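THE WIDE-MOUTH PROMISE
Is the plastic flask really the only jar your workbench needs?

Every June the storage catalogs find a new container to fall in love with. Last year it was the stacking tin. Now it's the frosted plastic flask, narrow at the neck, flared at the top, sold as the answer to vinegar soaks, brush rinsing and whatever else you do at a table.

Starnik wants $30 for one. Trurkholm sells 2 for the same money and throws in a wire basket. I have used both for a month and I'm not sold.

The flare is fine. It makes a decent funnel, and you can fill the thing a third of the way without a spill. My quarrel is with the neck. Anything you drop past it has to be fished out again, and a loose lid spends its life lying on the table.

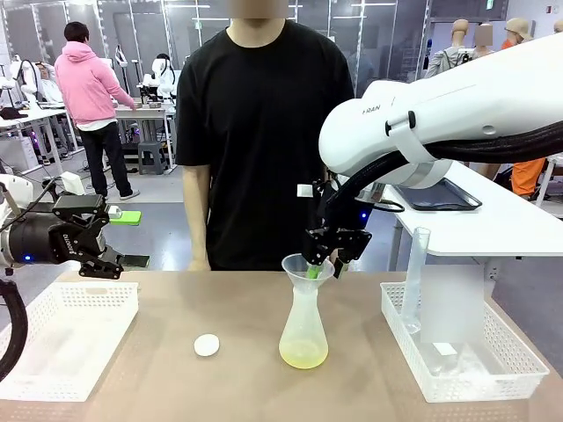 A reader in Plirkard wrote to say I was being unfair, that the frosted ones had outlasted all the glass in the house, and that a person who drops things down a flask should buy a bowl. Maybe so. I did buy a bowl. It cost less.

The wire baskets I'll defend, up to a point. They're light, they rinse clean, and you can see what's in them. Small parts are another matter: I lost a screw through the mesh of mine the first evening.

Hwang's catalog runs to 157 pages and gives flasks four of them. Bowls get half a page near the back.

Last updated 1/3/24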